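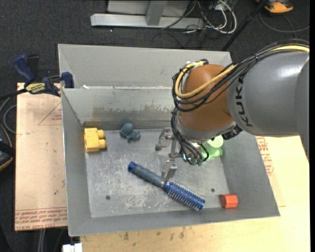
Zuleica Andrade wants to know whether anyone has a straight answer on the newcomer grant, the one where Skititz pays you 1000 to move there and stay put. Her question as posted:

My partner and I are thinking of moving to Skititz for the relocation grant. The leaflet says 1000 per adult, paid once you've "established residence", but the form says you have to stay 5 years or hand it back. Does that mean all of it, even if you leave in the last month? And is it counted as income? We both work from home so we could live anywhere with a decent connection. The council has told me twice to look at the leaflet. Applications close 19th September, so I'd like to know before then what I'm signing.

3 replies

Reply 1 (marked helpful)

You pay back a share, not the lot, as long as you got the newer form. It drops by a fifth for each full year. Leave in the last month and you've only done four full years, so they'll want 200 each from you. The older form had no sliding scale and a few of those are still sitting in the rack at the library, so check the back page for a table. No table, ask for another form.

On income, I was told it depends how you're taxed and what else you claim, and I wouldn't take a stranger's word for it, mine included. Get it in writing from the tax people before you spend it.

"Established residence" means a tenancy or deeds plus two household bills in your name. Both of you need to be on the bills. My wife wasn't on ours and spent the whole of April being, as far as the council was concerned, a visitor.

As for whether it works as a policy, 517 people took the money in the first round and I'd love to know how many were coming anyway. I was. I'd already paid the deposit on the flat when a colleague mentioned there was a grant. So the taxpayers of Skititz gave me a sum of money to do what I was going to do on the Monday regardless, and I bought a sofa with it. From a shop in Furtado, I'm afraid.

Reply 2

dont bother, Furtado does 26 months council tax off and you dont have to pay anything back. only thing is its Furtado

Reply 3

Bit harsh on Furtado, it has a swimming pool.

I'd add that all these towns are fishing in the same pond. Skititz puts up a grant, Furtado knocks something off the council tax, then Tudum offers free nursery places and the same young couples shuffle round the valley. The total number of people stays exactly where it was and each council puts out a press release about growth. Meanwhile the bus between Skititz and Tudum was cut to save almost the same amount as they spent on the leaflets, or so my neighbour reckons, and she used to do the bus timetables.

To the original question: if you like the place, go, and treat the money as a van and a takeaway. If you don't like it, five years is a long time to be somewhere for the price of a sofa. Rents have gone up since the scheme started as well, so ask what your flat was let for before.

Can't help with the tax bit.

Related questions
Does Jeltora still have a newcomer scheme?
Tudum nursery places: do grandparents count as residents?
Council tax discount when one of you works away
Moved to Furtado, when can I vote?
Lost my relocation form, can I reapply?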